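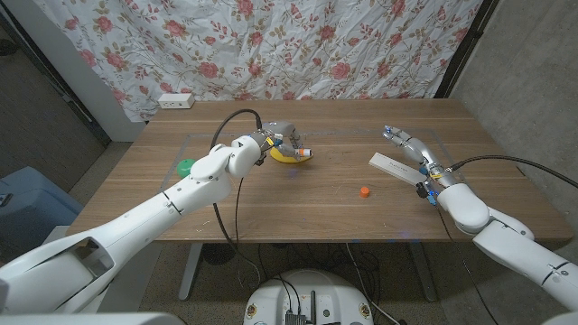

Salem, Jun 25, 2026

The rose fabric is up at last. I bought it in May from the remnant bin at Rosel, the curtain shop at the bottom of the hill, and it sat in its bag on the stairs for weeks while I decided what to do with it. It was meant to be a pair of curtains for the back bedroom. There wasn't enough for a pair, as I would have known if I'd measured the window first, so it has become a hanging behind the table instead.

I like it more than I thought I would. It's white with pink roses and green leaves, and there are pale tan vines running between them. The print is a bit old-fashioned. My gran had something close to it on an armchair, though hers had gone nearly brown by the time I knew it. What I haven't done is iron it. It hangs loose and you can see every wrinkle, and I've told myself the weight will pull them out. My sister says cotton doesn't do that. I don't know that it is cotton, the label had gone, so I'll give it another week before I get the iron out.

The piece cost 11 pounds and came off the roll at 152 cm wide. I hemmed the top by hand and ran a curtain wire through it. The hem isn't straight. I did the second half in the evening with the big light off and it wanders.

The table came from Gaétan MacDonald, two doors up, who was moving to a flat with a built-in counter and wanted it gone before the end of the month. He wouldn't take money for it so I gave him two jars of the plum jam. We carried it down the road between us and had to stop 3 times, once to let a van past. It's wood, light brown on top, with the grain going across in long lines. I rubbed it down with Wateck oil, two thin coats, and left a day between them. The tin says to leave it longer. I wanted my table.

I had planned on a tablecloth and I've gone off the idea. With that much pattern behind it the plain wood looks better, and the grain would be a shame to cover. The trouble with a bare table is that things get put down on it. Today there's a banana, a green plastic ball, a little orange bottle cap standing upright near the middle and a flat light grey box. None of it goes together. The yellow and the orange do look cheerful against the wood, I'll say that, and I'd half like a yellow bowl now to keep the fruit in.

The ball will have to live somewhere else. Small things are what I'm worst at. I keep caps and lids long after the bottles have gone to the recycling, and when I cleared the old sideboard I filled a whole biscuit tin with them. I went through it at the weekend and matched what I could. The rest went out, apart from a few that are a good size for mixing glue in.

I also looked at shelves. Turum have a narrow one, 14 cm deep, that would go on the side wall without anyone catching an elbow on it. I haven't ordered it. The wall is old plaster and the last time I drilled into it a piece came away as big as my hand, and I still have that to fill from the winter. Filling first, then painting, then the shelf.

A few people asked about the hem after my last post. I used a plain running stitch, doubled over, with ordinary white thread. If you have a machine then use it, it would take you ten minutes. Mine needs a new belt and the man who used to mend them has retired.

Next is the back bedroom, which still has no curtains. I've measured the window this time and written it on the inside of the cupboard door.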